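Clonevham Robotics Club
Spring progress report to the Pudley Fund

We are a little past the middle of the grant period and there is a lot to tell you, most of it good! When we applied, the club was a handful of students sharing one soldering iron and a laptop with a cracked hinge. Now we have 22 members on the list, a proper bench, and a two-arm project that people stay late for.

Where the money has gone

The biggest share went into parts for the pair of arms, which the students named Ametepe (all one name for both arms, after a long vote). We also bought spare motors, cable, a second power supply and the aluminum rail for the work cell. The walls and the white work surface were cut and fitted by the students over two Monday sessions. One panel had to be made again when the holes came out on the wrong side. We still have a small amount set aside for repairs, and I would like to keep it that way until summer.

What the students are working on

The project is called Avo. The goal we gave you in the application was a sorting task in which the arms pick up everyday plastic containers and drop them in a bin. We chose it because every part of it is hard in a way beginners can get hold of. Bottles roll. Clear plastic is tough for the vision software to find. A gripper that works well on a stiff cap will slide right off a soft side wall. The students have met all of these problems now, and the arguments about how to fix them have been some of the best sessions of the year.

They teach the arms by driving them by hand through the task and saving each run. So far they have 84 good runs saved, with a shared log of what went wrong in the others. The log has turned into our favorite reading. The younger members write in it too, which I had not expected when we set it up, and their notes are often the clearest ones (they draw arrows).

In the last round of tests the left arm cleared the surface by itself in 45 percent of tries, with bottles placed wherever the students liked. In the fall it could not finish a single one, so there was a lot of shouting in the room. The right arm is behind. It shares the space over the bin with the left one, and the two get in each other's way if both go for the opening together.
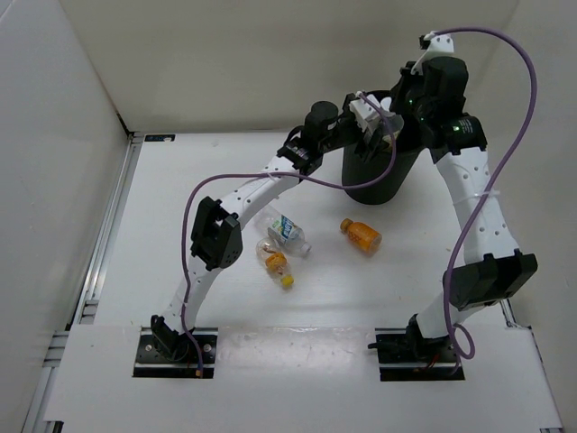 The next job is to teach them to take turns. One group wants a fixed order, another wants the arms to check where the other one is first, and we are going to let both groups build their version and run them against each other. Cable routing is on the list as well. We use ties on the long links at present, and the students have sketched a clip they would like to print and try.

Problems and changes

We lost 4 sessions to a heating failure in the building, so the open evening we promised for March has moved to May. The written guide for other schools is behind too. Two chapters are drafted, on assembly and on safe use, and the chapter on saving runs is being started now. I still expect to send you the full guide with the final report.

We have no change to request in the budget. If anyone from the Fund can make it to the open evening, please come, and bring an empty bottle for the arms to try!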